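Lista de verificação da sala de jogos e peças pequenas – com comentários
Espaço Cladard, sala 2, revisão de abril

Esta é a lista que mais gosto de preencher! A sala nova ficou linda, com o piso de azulejo branco e os painéis floridos, e a revisão serve também para conhecer cada canto dela. Marquei OK, Atenção ou Refazer em cada ponto e deixei os comentários logo em seguida, para quem pegar a próxima ronda.

1. Piso
Azulejos firmes, sem ponta levantada: OK
Linhas entre os azulejos limpas: OK
Comentário: passei a mão por toda a superfície e não senti nenhum degrau. O branco é ótimo para a inspeção, porque qualquer farelo aparece na hora. Continuem com pano úmido e sabão neutro, nada de produto abrasivo.

2. Painéis das paredes
Fixação na parte de baixo: OK
Fixação nos cantos: OK
Estampa sem bolhas nem descolamento: Atenção
Comentário: o fundo verde-azulado escuro com as folhas e flores em rosa é um espetáculo, e os ovais dourados dão uma luz incrível. Achei uma bolha pequenina perto do acabamento cor de pêssego, do lado esquerdo. Não oferece risco, mas anotem se crescer.

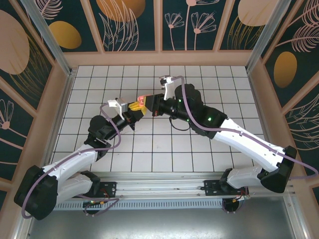 3. Cantos e acabamentos
Colunas de alumínio sem rebarba: OK
Parafusos apertados: OK, depois de um reaperto
Acabamento sem lascas: OK
Comentário: um parafuso do canto direito estava meia volta solto e já ficou resolvido. Adoro quando o problema se resolve com a chave que está no bolso! A ficha de montagem da Ilberg pede nova conferência depois de 24 horas, e quem abrir a sala amanhã pode fazer isso em um minuto.

4. Peças pequenas
Cantos arredondados, sem lasca: OK
Superfície sem trinca: OK
Peças fora da caixa conferidas na ficha: OK
Caixa de reserva conferida: Refazer
Comentário: os bloquinhos são uma delícia de manusear, com as bordas bem suaves. O branco e o salmão passaram com folga na inspeção de toque (dedo em todas as arestas, devagar, sem luva). A caixa de reserva é o lote 353 da Calitz, e a etiqueta diz 18 peças, mas a ficha antiga não tem espaço para anotar a contagem. Imprimi uma ficha nova e deixei na prancheta – por favor, usem essa.

5. Limpeza das peças
Pano limpo e seco disponível: OK
Data da última limpeza anotada: Atenção
Comentário: a limpeza está caprichada, só faltou a anotação. Escrevam o mês e a rubrica, já basta. Peça clara pede um cuidado extra, e dá gosto ver como o pessoal capricha nisso.
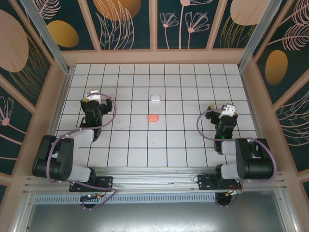

Pode deixar as peças sobre os azulejos de um dia para o outro?
É melhor guardar tudo na caixa ao fechar a sala. Peça pequena no piso pode causar escorregão e ainda atrapalha a limpeza da manhã.

6. Cabos e passagem
Cabos fora da área de circulação: OK
Entrada livre: OK
Comentário: caminho livre da porta até o fundo, do jeitinho que tem que ser. O tapete Watkins da entrada estava com uma ponta virada, e troquei a fita de baixo.

7. Iluminação
Luz geral funcionando: OK
Reflexo no piso: Atenção
Comentário: às 18 horas a claridade bate direto no azulejo e incomoda um pouco quem está sentado. Vale testar a persiana a meia altura.

Pendências para a próxima ronda
Reconferir o parafuso do canto direito
Olhar a bolha do painel esquerdo
Contar a caixa de reserva com a ficha nova
Testar a persiana

A chave e a fita ficaram na gaveta de cima, junto com a prancheta.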